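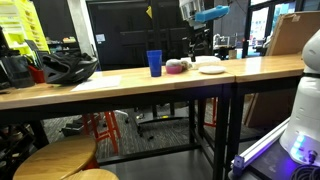 Worktables with butcher-block tops at the Plendthorpe building. A bicycle helmet rests at one end.

Bicycle Commuting Gains Ground Among Plendthorpe Staff

Posted June 9, 2022

When the Chraibi Foundation moved its offices to Plendthorpe, most employees continued to drive. The new site offered a large parking lot, and the nearest bus stop stood on the far side of the river. Four years later, 247 employees are registered with the foundation's bicycle commuting program, and the lower section of the parking lot has been given over to covered racks.

Amr Farouk has managed the program since it began. He came to the foundation from the transportation office at Zirnthorpe, where he worked on school routes, and he describes his current position as a smaller version of the same work.

"People decide how they will travel in the first weeks of a new job," Mr. Farouk said. "After that it is very difficult to change their minds. We now speak with new employees before their first day, and we send them a route from their own address."

The routes are prepared by hand. Mr. Farouk rides each one himself, in both directions and at the hour the employee would be traveling. He noted that published maps often show a bike lane where the pavement is broken or where delivery trucks park through the morning.

"Harinum Road is a good example," he said. "On the map it is the shortest way in from the east. I would not send a new rider down it before nine o'clock. There is a longer way past the water tower, and I recommend that one to everybody."

Reda Bensaid, an accountant in the grants department, was among the first to register. She had not owned a bicycle since college and said that her main concern was the hill on the approach to the building.

"I walked up it for the first two months," Ms. Bensaid said. "I would get off at the bottom, push the bicycle up, and get back on near the gate. Then one morning I was thinking about a budget report and I rode to the top without noticing."

Ms. Bensaid now rides 4 miles each way for most of the year. She drives when there is ice on the bridge, and she does not think that employees should feel any pressure to do otherwise. Last December she rode on very few days.

Asked what had made the greatest difference to her, she named the showers, which opened in the program's second year, and the change to the starting hour. Employees who ride may now begin work up to thirty minutes late and make up the time at the end of the day.

"The lockers are too narrow," she added. "I have said so in every survey. A winter coat does not fit in them."

Mr. Farouk acknowledged the complaint. Wider lockers have been ordered for the north entrance, he said, although the delivery has been postponed twice and he would not give a date. He is also seeking approval for a repair stand and a floor pump near the loading dock, where riders would be out of the weather.

Safety remains his first concern. Two riders in the program have reported falls, both of them on the rail crossing at the foot of the hill, where the tracks meet the road at a sharp angle. Neither was seriously hurt. The foundation has since written to the county to request rubber panels at the crossing, and a site visit has been agreed to.

"Until it is fixed, I ask people to get off and walk across," Mr. Farouk said. "It takes less than a minute. Some of them find it annoying, and they tell me so."

Registration for the program is open to all permanent and temporary employees. Route requests should be sent to the facilities office with a home address and usual starting time.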